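Renura Entry Organizer: Set-Up and Use
Section 4: Fitting and Using the Hook Rack

Before you start

Read this section through once before drilling. The hook rack can be fixed to the Renura back panel or straight to a wall. The steps are the same for both except where noted. Allow 37 minutes for a wall and less for the panel, where the pilot holes are already made.

You will need a level, a pencil, a Phillips screwdriver, and a drill with a bit to suit your wall. The fixing pack is taped inside the lid of the box. It holds the screws, the wall plugs, and one spare knob cap. Keep the spare cap somewhere you will find it again.

Caution: Check for pipes and cables before drilling into any wall. If you are not sure what is behind the plaster, use a detector or ask an electrician.

4.1 Choosing the height

For adults, set the strip so the knob caps are at shoulder height. For a household with small children, go lower, and keep the hooks clear of the path of a swinging door. Hooks at a child's eye level are a hazard in a narrow hallway.

Leave a clear space below the strip. Keys need only a few inches. Bags and long scarves need a good deal more, and a dog leash will reach almost to the floor.

4.2 Fixing to a wall

1. Hold the strip against the wall and rest the level on its top edge.
2. Mark both end holes with the pencil. Put the strip down and check the marks again with the level.
3. Drill at each mark to a depth of 8 centimeters. For plasterboard, skip this step and use hollow-wall anchors (not supplied).
4. Tap the plugs in until they are flush with the wall.
5. Offer up the strip and start both screws by hand.
6. Tighten each screw a few turns at a time, going from one end to the other. Stop as soon as the strip is firm.

Caution: Do not use an impact driver. Overtightening can crack the strip around the screw holes, and this is not covered by the guarantee.

4.3 Fixing to the Renura back panel

1. Lay the panel face up on a blanket or a piece of carpet.
2. Line up the strip with the pilot holes. It should run parallel to the top edge of the panel.
3. Drive the short screws only. The long ones are for walls and will come out through the back.
4. Lift the panel with a second person and hang it on its brackets as described in Section 3.

Note: The strip can be fitted to a panel that is already hanging, but it is harder to start the screws straight.

4.4 Deciding what goes where

The rack has seven hooks. It works best if each one has a fixed use from the first day. Start at the left with the thing you reach for most often, normally the house keys, and work along from there.

Put a charm or a colored tag on each set of keys so they can be told apart without taking them down. A small, soft charm is better than a heavy metal one, which will mark the panel as it swings.

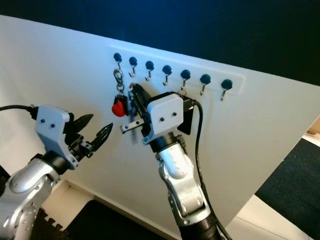 Spare keys, shed keys, and anything that belongs to a neighbor can go at the far end. If two people in the house have similar keys, leave an empty hook between them. This prevents most mix-ups in the morning.

Hang a keychain by its clasp or by the largest ring, whichever slips over the end of the hook more easily. Let it drop to the bottom of the curve before letting go. A ring left resting on the tip will fall when the door is slammed.

4.5 Loads

Each hook is meant for light items: keys, a hat, an umbrella, a small bag. Wet winter coats should go on the Vornness coat rail, sold separately, which fixes directly to the studs.

Caution: Do not hang backpacks or full shopping bags on the strip. Do not let children pull on the hooks.

The hooks were tested with 4,000 cycles of hanging and removing a bunch of keys. Some light wear on the inside of the curve is normal and does not affect use.

4.6 Care

Wipe the strip with a damp cloth and dry it. Do not use scouring powder or anything containing bleach. Fingerprints show most on the knob caps and come off with a little dish soap.

Check the end screws after the first month and again each December. If a knob cap has worked loose, turn it clockwise by hand until it stops. If it keeps loosening, remove it, put one drop of thread-locking fluid on the thread, and refit.

4.7 If something is wrong

Strip rocks when touched: The wall is uneven. Loosen both screws, slip a thin washer behind the end that stands off, and retighten.

Keys scratch the panel: Fit the clear pads from the Preltosov accessory pack behind the hooks in use.

Screw turns but does not tighten: The plug has spun. Remove it, fill the hole, let the filler harden overnight, and drill again.

Hook bent: Do not bend it back. Order a replacement from the parts list in Section 7 and stop using that hook until it arrives.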